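Schedule of Contents, Arnlow House

The following statement is entered in the records of the Dewan Trust in connection with the closing of Arnlow House, formerly the residential school at Biseck. It was prepared by the undersigned in the capacity of Inventory Officer, and it concerns one item only. All other items are dealt with in the main schedule.

The instructions received in July were clear. Every object in the building was to be given a number, a condition and a destination. Three destinations were permitted: transfer to the sister school at Tarona, sale, or disposal. A fourth column, headed Remarks, was to be used sparingly. The officer was reminded of this in writing on two occasions.

Work began on the ground floor at 7 in the morning and moved upward through the dining hall, the linen room and the infirmary. Beds were entered as beds. Chairs were entered in lots. A piano with no lid was entered under sale, and the officer does not believe that it sold. By the end of the first week the schedule ran to 40 pages, and the Remarks column held only the words "damp" and "see over."

Room 22 is on the top floor at the rear. The plan of the building gives its use as Quiet Instruction. Former staff, when asked by letter, gave its use variously as the small classroom, the punishment room and the room with the good light. The last of these may be confirmed. There was a cupboard in the room, painted shut, and when the paint was cut through, a cloth bag was found on the second shelf. It contained colored wooden cubes. No other teaching materials were present.

A set of this kind would ordinarily be entered as "toys, misc." and sent for disposal. The officer was in the course of writing those words when it was noticed that a card had been sewn to the lining of the bag. It read, in ink that had turned brown: To be put out in a row. Not to be put away until the child has finished speaking.

The Trust was asked for guidance and replied that no such practice was known. The letter added that the cubes might be retained for the time being if they could be stored without cost. They were accordingly carried to the Trust's own offices and placed on a table there, in a row, since the card was the only instruction that anyone had been able to supply.

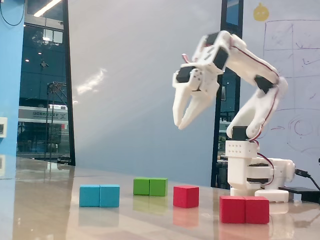

The Room 22 cubes, laid out on the table at the Trust's offices. Entered in the schedule as item 4 of the supplement.

It should be recorded that the officer did not set out to arrange them by color. The first arrangement was made in haste, in the order in which they came out of the bag. On the following morning it was felt that the two light blue cubes ought to stand together, and they were moved until they touched. The green cubes were treated in the same way. They do not quite match, one being a little darker than the other, and the officer spent longer than was reasonable deciding whether this made them a pair. One red cube was left by itself. Several positions were tried for it, and in all of them it seemed to have been placed there by someone else.

In response to a notice in the Trust's newsletter, more than 40 letters were received from former pupils. The greater number concerned the food. One, written on lined paper and bearing the Tarona postmark, concerned Room 22, and the relevant passage is copied into the record with the writer's consent and without the writer's name.

"I did not talk when I came to Biseck. I was taken upstairs after supper and the blocks were put on the desk. I was not asked anything. I was told that blue was for home and green was for here, and that I could move the red one wherever I was. I moved it every night for a whole winter. It was always closer to the blue. Then one night it was not, and I said so out loud, and the teacher went on with her sewing as if I had always been a talker. I should like to know where the red one is now."

The officer replied that the red cube stood to the right of the green ones, on its own, and a little nearer the front of the table. It was considered proper to give the position exactly. A second letter arrived within the week. It said only, "Yes, that would be about right," and enclosed a stamp.

The Trust has since asked that the supplement be closed, as the table is needed. The matter of destination therefore requires a decision. Transfer to Tarona is refused, that school having written to say that it holds adequate blocks of its own. Sale has been considered and no value can be assigned. Disposal is the remaining course under the instructions as issued.

The officer respectfully draws attention to the wording of the card. It has not been established that the child has finished speaking. Letters continue to arrive — two since the first draft of this statement — and until they stop the item has been entered as "in use," a term for which the schedule makes no provision. It has been written in the Remarks column.

Submitted for the approval of the Dewan Trust.

Inventory Officer, Arnlow House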